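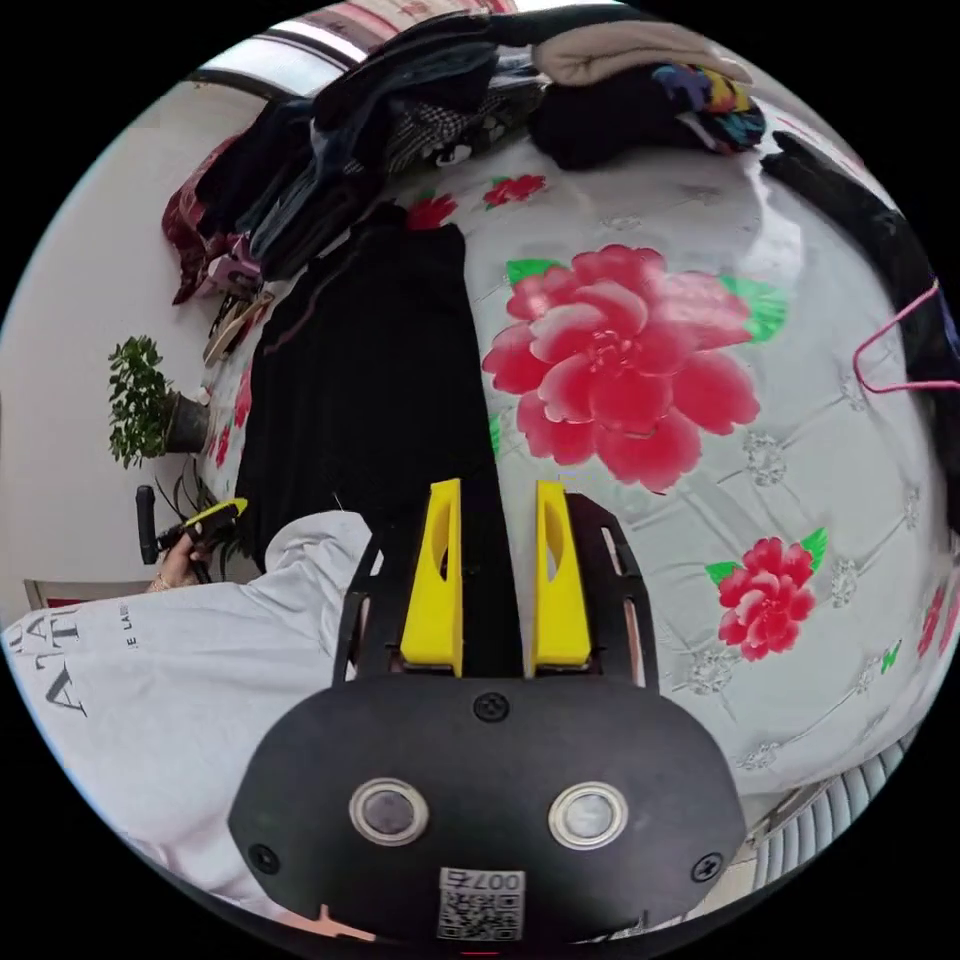
A quilted bedspread with a peony print.

Botond Kovács has spent 18 years testing household textiles, the last 13 of them at Zonus, a small laboratory in Plelmont that takes in bedding from hotels, importers and the occasional private buyer with a grievance. Most of his work concerns what happens to quilted covers when they are washed. He agreed to talk on the condition that we skip the question of thread count, which he regards as settled.

We started with stitching. A quilted bedspread is at minimum three layers: a face fabric, a fill and a backing. The stitch lines hold them together, and the spacing between lines controls how far the fill can move.

"People look at the print and the fill weight," Kovács says. "I look at the distance between rows. If the fill is bonded polyester, you can space the rows fairly wide. If it's carded cotton with no scrim, you can't, and after a few washes it gathers in the corners of each cell."

A diamond layout puts the seams on the bias, diagonal to the weave. Woven fabric stretches more in that direction, so the seam has to stretch with it. A lockstitch with too much tension will not. The thread breaks first, usually at a crossing point, and the break then runs.

"A lot of returns are described as torn fabric. When I get them on the table the fabric is intact. The thread has gone at one intersection and the customer has pulled on it."

His remedy for a single broken crossing is plain. Draw both loose ends through to the back with a needle, knot them, and restitch by hand with polyester thread, going four or five stitches past the break on each side. He advises against machine repair at home. The presser foot pushes the top layer forward and leaves a pucker that will not iron out.

The subject he returns to most is shrinkage. The layers rarely shrink by the same amount, and the difference shows as rippling between the seams. Some rippling is wanted, and sellers of traditional quilts depend on it. On a smooth, shiny face fabric it reads as a fault.

Last January the lab finished a washing series for Cidmont, a bedding wholesaler. It covered 1277 samples, all run on the same cycle and measured along both edges and across one diagonal. Kovács would not discuss individual products but was willing to describe the pattern.

"The first wash does most of it. After the third there's very little left to measure. The worst results were cotton backing under a synthetic face. The backing pulls in, the face doesn't, and you get a cover that curls at the hem."

Drying temperature mattered more than washing temperature in that series. Nearly 65 percent of the samples that failed on dimensions had passed the same check when they were line dried. He now tells clients to print the drying instruction first on the care label, ahead of the wash symbol. So far one has done it.

On sheen, he separates two cases. Some fabrics are shiny because of the weave, usually a sateen or satin, where long floats of yarn lie on the surface. Others are shiny because they have been calendered, meaning pressed between heated rollers. The first kind keeps most of its luster until the floats snag. The second kind loses it in the wash, and the loss is permanent without the rollers.

"You can test it with a damp white cloth on the underside of the hem. Press, wait a minute, let it dry. If there's a dull spot, it's a finish, and you should expect the whole piece to go that way."

He uses the same cloth for color. Reds are the ones he checks, particularly pigment prints, where the color sits on top of the fiber in a binder. Pigment does not bleed much, but it rubs. A cover that is folded along the same lines every morning will show pale creases through the darkest areas of the design. He suggests folding in thirds one week and in halves the next.

Storage gets less attention than it should, in his view. He does not like vacuum bags for anything quilted. Compressed fill takes a set, and some of it does not recover. The method used at Zonus is a cotton sheet, a loose roll with the printed side out, and a shelf away from any exterior wall.

The lab is currently fitting out a second room with an abrasion tester bought from Essien, which closed its own textile section. The machine needs new clamps and a recalibrated counter before it can be used for client work. Kovács expects to run reference cloth on it for several weeks and compare the wear against the old unit.

"If they don't agree, I'll have to find out which one has been wrong," he says. "The old one has been in use since I got here, so that would be a lot of reports to reread."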